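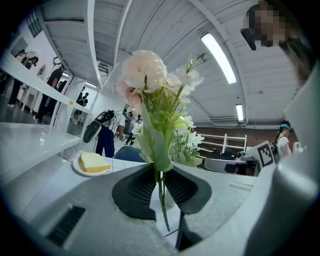
Posted by the Press Desk, Brarnunmont Police Department
Sunday, January 7, 2018

37 Shares

Good morning from a very quiet press office! I have an update on the overnight arrests in Hevdale, and I know plenty of you have been up waiting for one, so let me get right to it.

Two men are in custody this morning in connection with the theft of copper cable along Noh Street. Officers were called at 2:10 a.m. by a resident who heard a saw running behind the old Pralasico warehouse and (very sensibly) stayed indoors and picked up the phone. The first patrol car was there in six minutes. One man was stopped on foot at the loading dock and the other was found a little later in a parked van on the next block. There were no injuries, and no shots were fired. I know there was a rumor going around about gunfire. What people heard, as far as our officers can tell, was the warehouse's metal shutter coming down hard, twice.

In the van we found some 2000 feet of cable, cut into short lengths, along with two battery saws and a pair of bolt cutters. The city's lighting crew is coming in to look at it, and until they've done that I can't tell you how much of it belongs to the city and how much came from somewhere else. I've been asked that by just about every reporter in the county, and I promise I'll send it out when I have it.

Now, the lights. A total of 139 street lights went out in Hevdale overnight, mostly on Noh Street and the blocks running down to the river. The crew expects to have the main stretch back on by tonight, but the side streets are going to take longer and I don't have a day for those yet. Please drive slowly down there after dark – there are a lot of people walking home from the late bus, and the crossing by the school is pitch black. We'll have an extra car in the area every evening until the lights are back.

A few of you have written in asking if this is tied to the cable thefts we had before the holidays. I'd love to give you a straight yes or no, but the detectives are still working on it and I'm not going to get ahead of them. Both men are being held at the county jail. Charges haven't been filed as I write this, so I won't be giving out names or ages today, and asking me three times in one email won't change that (you know who you are, and I still like you).

If you live or work near Noh Street and have a doorbell camera or a security camera, we would really like to see anything recorded between midnight and 2:30 a.m. We're mainly interested in a white van with a ladder rack. You can drop footage off at the front desk or call the department's main number and ask for extension 3132. If you get the voicemail, leave your name and a number and somebody will call you back.

And if you see cut cable or an open utility box, please don't touch it. Some of those lines may still be live. Call us and we'll send someone out.

The next update will come from this desk tomorrow morning, or sooner if charges are filed.

4 Comments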